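Ornine Project, Equipment Planning
Progress report, period ending August 27, 2022

1. Purchasing

The two-arm unit supplied by Rizzi remains on lease. The purchase option has to be exercised in September or the monthly rate reverts to list. We recommend exercising it. The multi-fingered hands are quoted separately from the arms, and the quote received this period excludes spare fingertips and wrist cables. A revised quote has been requested.

Randton has offered an extended service contract covering the arms only. We have not accepted it. Hand repairs account for most of our service spending to date, and a contract without them would not lower the budget line.

2. Operating hours

Logged operation at the Pollthorpe site stands at 191 hours against a target of 1000 for the full grant term. The shortfall comes from late delivery of the second hand. Work is now on household tidying tasks, with footwear storage first and small tabletop items next.
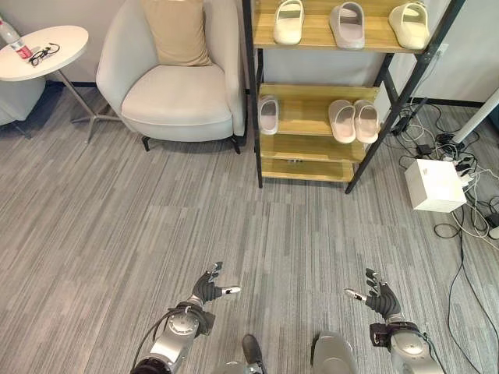
The schedule assumes 3 sessions per week through the end of the term. If the lease lapses, the sessions stop and the remaining hours cannot be recovered within the current award.

3. Budget changes requested

Move $1000 from travel to spare parts. No change to the total.

Power distribution and cable management were left out of the original equipment list. Both will be added to the next purchase order and charged to site costs.

4. Open items

Revised hand quote from Rizzi.
Written approval for the transfer in section 3.
Insurance value for the unit after purchase.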